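Your Savings Account Would Like a Word
4/13/26

Every April a certain number of members log in, look at the account they opened in a burst of good intentions, and find $15 in it. We see you. We are not judging, though the account might be.

So the Rindanus branch is bringing back the Round-Up Club, which some of you will remember from before we changed software and lost it. The idea hasn't gotten any smarter in the meantime. You buy a coffee for $4.35 with your debit card, we charge you $5.00, and the 65 cents goes into a savings account you are encouraged to forget. Do this often enough and you have a car repair. You will still resent the car repair, but you'll resent it in cash.

Last time, 609 members signed up. The most devoted of them put away $800 in a year without, by her own account, noticing anything except that her checking balance had become suspiciously tidy. She has asked us not to print her name, as her brother-in-law reads this newsletter.

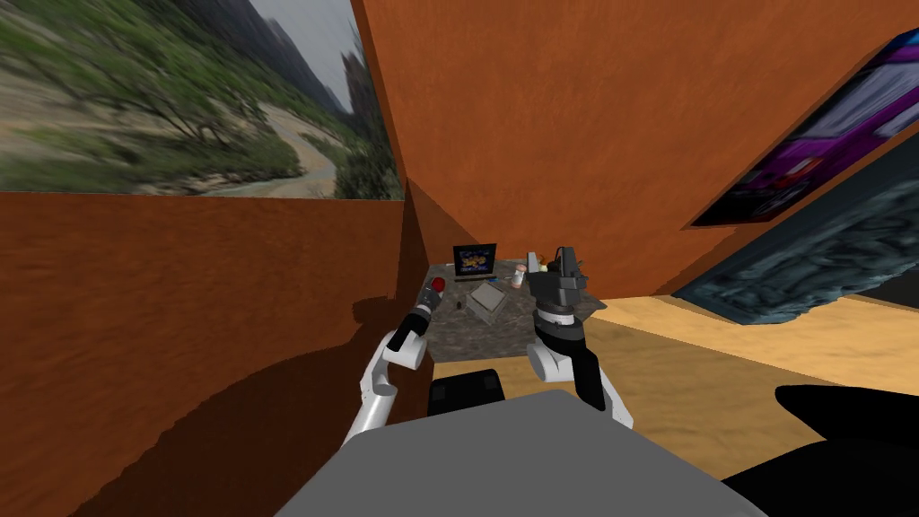 Orange walls and a big hillside landscape.

A few details, since the last version of this item left them out and the phones rang for a week. Round-ups post overnight, all in one lump, so you won't see forty little transfers marching down your statement. If your checking balance is under $200, the whole thing pauses until you're back above it. We are trying to help you save, and an overdraft caused by a sandwich would set a poor example. You can take the money out whenever you like. There is no penalty, only a screen that asks if you're sure. We fought over the wording of that screen longer than anyone would believe.

Whole-dollar purchases don't round up to anything. One member at the Drarico branch has already asked whether we could round those up to the next dollar anyway. We can't yet, but we admire the appetite.

To join, go to Accounts, then Savings Tools, then switch on Round-Up. If you bank by phone or prefer a paper form, ask at either branch and someone will find you a pen that works. Joint account holders both have to agree, and we'd ask that you settle this at home before you get to the counter.

Questions go to Surachet Tanasarn in Member Services, who set up the new version and has his own account rounding up as a test. Sign-up is open through the end of April.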